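HSK 2 Household Skills, Unit 4: Clearing and wiping down work surfaces
Handout + my notes. Instructor Surachet Thongsuk, Kendedby campus, Room 73

Bring this to the practical. There are no spare copies, the copier on our floor is still down.

What we covered last time: sorting (keep / move / throw), trays, labels. If you missed it get the notes from someone before the practical, I won't go over it again.

Today: tables and counters. Getting them clear, getting them clean, keeping them that way past lunch.

1. Words we use
Surface - the flat part you work on. Top only.
Edge - the side strip and the inch or so underneath. Gets its own wipe.
Splash zone - wall behind the surface up to elbow height.
Resident item - something that lives on the surface. Has to be agreed by everyone who uses it.
Visitor - everything else. Mugs, mail, chargers, keys.

Most arguments in shared kitchens are about residents vs visitors. Talk to your housemates or coworkers first, THEN start moving their stuff. Had a student in the Warkier flats clear a counter that held someone's sourdough starter. Went in the sink. They are not speaking.

2. Order of work
Clear first. All of it, onto a tray or the floor on a sheet. No wiping round things.
Dry pass next. Crumbs and dust, soft brush or dry cloth, back to front, catch them at the edge with your hand or a pan.
Then damp pass. Cloth folded in 4, fresh face each time one gets dirty. Overlapping strokes, same direction.
Edge.
Splash zone if it's a kitchen.
Dry cloth to finish.
Residents go back. Visitors do not.

Common mistake: wet cloth on top of crumbs. You get paste. Paste goes in the corners and then you need a scraper.

Other common mistake: spray straight on the surface and walk off. Spray the cloth. Read the label, some products need to sit and some must be rinsed, so it depends what's in your bottle.

3. Pale surfaces
Got asked about these a lot. White and cream tops show tea, turmeric, ink, and pen marks from people writing on thin paper. They also show grey smears from a dirty cloth, which people take for stains. Change the cloth before you reach for anything stronger.

Baking soda + a little water for tea rings. Leave it a few minutes, wipe, rinse, dry. Test in a corner. Not on stone unless you know what kind of stone, ask the landlord.

No scouring pads. Scratches hold dirt and then the top never looks clean agian.

4. Checking
Get your eye down near table height and look across toward a window or lamp. Smears show up from the side, you'll miss them from on top. Then flat hand across it, slowly. Sticky patch = go back to damp pass.

A plain wall behind helps, you can see what's standing on the surface straight off. Patterned tile hides things. So do fruit bowls.

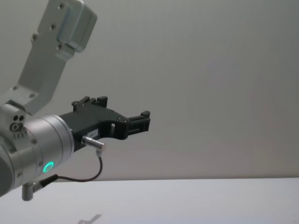
5. Keeping it clear
Landing spot for visitors: one tray or basket, by the door, NOT on the worktop. When its full, it gets emptied by whoever filled it.
Last person to use the surface does the dry pass. Takes less than a minute.
Damp pass once in the evening.
Cloths in the wash after, hung up in between. Never left in a ball in the sink.

Rungrueang method (the reading, first half only): pick one surface in the home and keep that one right for a month before adding another. I like it for people in crowded houses. Doesn't work so well at the Cliston site where the tables get moved every day, we'll talk about why.

Homework
One surface at home. Write down every visitor you find on it at 7 in the morning and again at 7 in the evening. Half a page, handwriting is fine. Who owns them, where they should live.

Practical is in the usual room, aprons on, long hair tied. Bring 2 cloths, one for damp and one for dry. Door code is 869, don't prop it open please.

Next unit: drawers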